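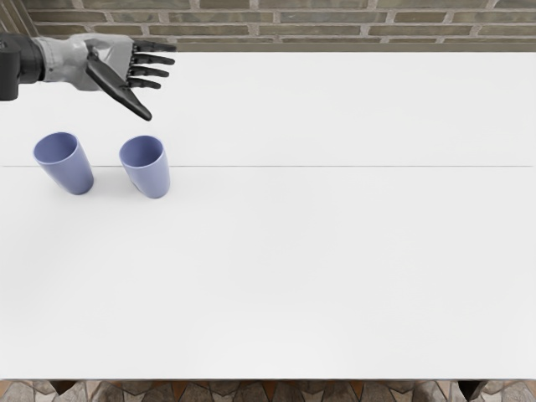
Support > Projection and Playback > Closed tickets > Subtitles missing from reel 2

We use cookies to keep you signed in and to remember your ticket filters. Accept all | Manage settings

Subject: Berko (feature, DCP) – English subtitles drop out at start of reel 2
Opened by: Corina Wieser, Bachmann theater, screen 2
Assigned to: Dinesh Shukla
Priority: High (press screening)
Status: Closed

Corina Wieser, 9:10 a.m.
Full run-through of Berko this morning. Reel 1 plays with English subtitles as expected. At the reel change the subtitles stop and do not come back for the rest of the film. Picture and sound are fine throughout. No error on the server screen. Player is a Cudau, same unit we have used all season. Keys are valid through the end of July. Press screening is at 7:30 p.m.

Dinesh Shukla, 9:32 a.m.
Please send the playback log and the ingest report. Also confirm which composition you selected. The drive from the distributor has two: the original version without subtitles, and a supplemental version file that adds them.

Corina Wieser, 9:50 a.m.
Logs attached. We selected the subtitled version. It shows as complete in the content list, green check mark.

Dinesh Shukla, 10:25 a.m.
Ingest report shows the subtitle file for reel 1 copied and verified. The files for reels 2 through 5 are listed as "skipped, already present." They are not present. The Cudau is matching them to an earlier Navov delivery of the same film, which was deleted from the server but is still in its index. The green check mark only means that the index has an entry for each file.

Steps:
1. Delete both Berko compositions from the content list.
2. Go to Maintenance, then Storage, and run Rebuild Index. Allow 15 minutes. Do not power off the server.
3. Ingest the original version first, then the supplemental.
4. Run Verify with hash check turned on.

Corina Wieser, 11:48 a.m.
Steps 1 and 2 done. Rebuild removed over 2,000 stale entries. Ingest of the original is running.
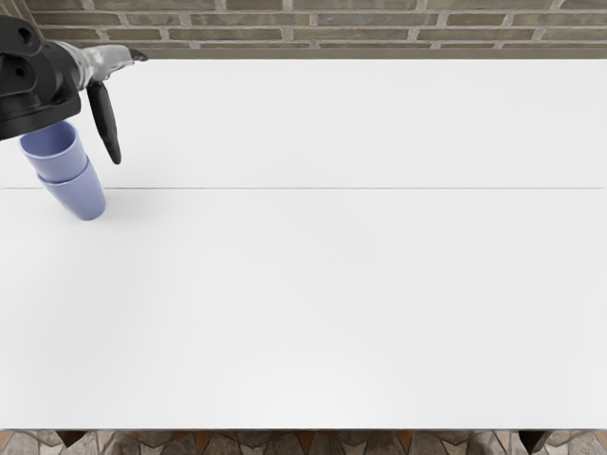 Ingest of the supplemental failed at 40 percent with "asset read error." Tried again from the rear USB port, same result at the same point.

Dinesh Shukla, 12:05 p.m.
Same point both times suggests the drive – the port is probably fine. Kilian Strebel at Navov can send the supplemental package over the network. It is small, subtitles and a few XML files only. The original does not need to be sent again if it passes the hash check.

Kilian Strebel, 12:40 p.m.
Package uploaded to your usual folder. Same composition ID, so the existing keys will work. Please return the drive and mark it as faulty.

Corina Wieser, 2:15 p.m.
Downloaded and ingested. Hash check passed on both compositions. Played across every reel change, subtitles present on all five reels. Timing looks right.

Florian Gasser, 2:30 p.m.
Does screen 1 need the index rebuild too? It had the same earlier delivery.

Dinesh Shukla, 2:41 p.m.
Yes, before the next ingest. Closing this one. Open a separate ticket for screen 1 if the rebuild reports errors.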